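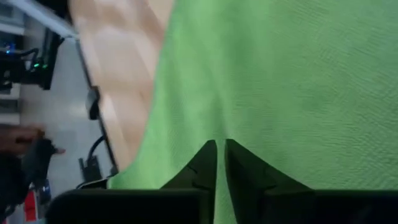
The bail that nobody can afford

Plerkico magistrates' court sits in a building that used to sell carpets. The strip lighting is original, and so is the smell on a damp morning. I spent most of October on its public bench, because the regional justice office had announced that its new remand rules were working, and I wanted to see what working looked like.

The claim is a large one. Under the rules, a person held before trial must be brought back before a magistrate every 19 days, and the court must say out loud why they are still being held. The justice office calls this "active review". Its leaflet, which is printed on heavy cream paper and stacked by the door where few people pick it up, says that no one in the region now waits in custody "without fresh and careful thought".

I would like to believe that. I have read a good many leaflets.

The first review I watched lasted less time than it takes to boil a kettle. The defendant, a young man charged with handling stolen building tools, appeared on a screen from the remand centre at Talpur. The prosecutor said the circumstances had not changed. The defence lawyer, who had been handed the file in the corridor, said she had no instructions to add anything. The magistrate said the circumstances had not changed and that remand would continue. The young man asked if he could say something. The sound had dropped out by then, and the clerk was already calling the next case.

Was that fresh and careful thought? It met the rule. Somebody brought him back, somebody gave a reason, and a box on a form was ticked.

Lawyers who work the Plerkico list are divided over whether this is better than what came before. Under the old system a remand order could roll on until someone made a fuss, and people without families or money had no one to make it for them. One solicitor told me she had a client in those days who was simply forgotten over a summer. She thinks any hearing, however short, is a chance to be remembered. Another, with longer in the job and less patience, said the reviews had become a way of looking busy. Each one uses up a slot in the list, he said, and the slots come out of trial time. The trials move back, so there are more reviews.

The justice office has a number it likes. In the last year, 178 people in the region were released after a review. It appears in the leaflet, in two speeches and on a poster in the waiting area. What it does not come with is any account of why they were released. I asked. It took the press desk almost 2 weeks to reply, and the reply said that the figure included all persons "leaving remand status following a listed review date".
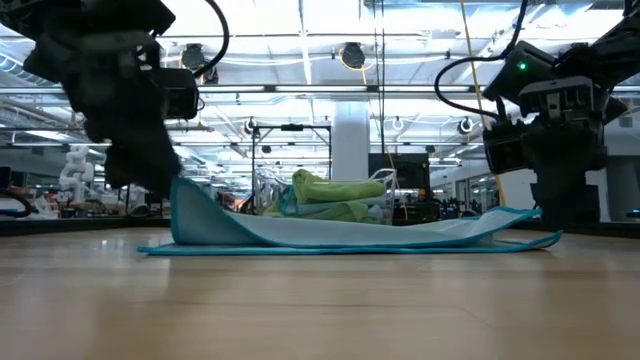
Read that slowly. A person who pleads guilty and starts a sentence has left remand status. So has a person whose case collapses because a witness moved away. So has someone sent to a different region to face a different charge. I asked whether the office could split the figure up, and was told that the records were not kept in a way that would allow it. I asked who had decided how the records would be kept. That question is still, I am assured, being looked into.

Then there is bail. The rules say that money should never be the only thing keeping a person locked up. In Plerkico the magistrates rarely ask for cash. They ask for a fixed address, approved by the court, and for many of the people in front of them this is the harder thing to find. The region has one bail hostel, at Kestatura, an hour away by a bus that does not run in the evening. It was full each time I heard it mentioned in court. I sat through a hearing where the magistrate agreed the defendant should be freed, praised his good conduct, and sent him back to Talpur until a bed came up.

He will count as a release when he goes. I imagine he will be on next year's poster.

Plans for a second hostel, at Plakden, have been talked about for as long as anyone at the court can remember. The site has been chosen, dropped and chosen again. Residents nearby do not want it, and have said so at length, and not all of their points are foolish: the road is narrow and the police station closed some time ago. But the council has found money for a consultation, and for a study of the consultation, and so far none for a wall or a roof.

None of this is a scandal in the usual sense. I met no one who was lazy and only one person who was rude. The clerks stay late. The duty lawyers are paid badly for reading fast. The magistrate who cut short that first hearing was, on another morning, the only person in the room to notice that a defendant could not follow what was being said, and she stopped everything until an interpreter could be found. It took until the afternoon. The list ran over, and 2 reviews were put off to the next day – which, by the letter of the rules, put both of them out of time. They were heard the following morning, and the circumstances had not changed.

The justice office says it will publish its own study of the rules in the spring. I asked whether it would speak to people who had been held at Talpur. The study, I was told, would be based on the records.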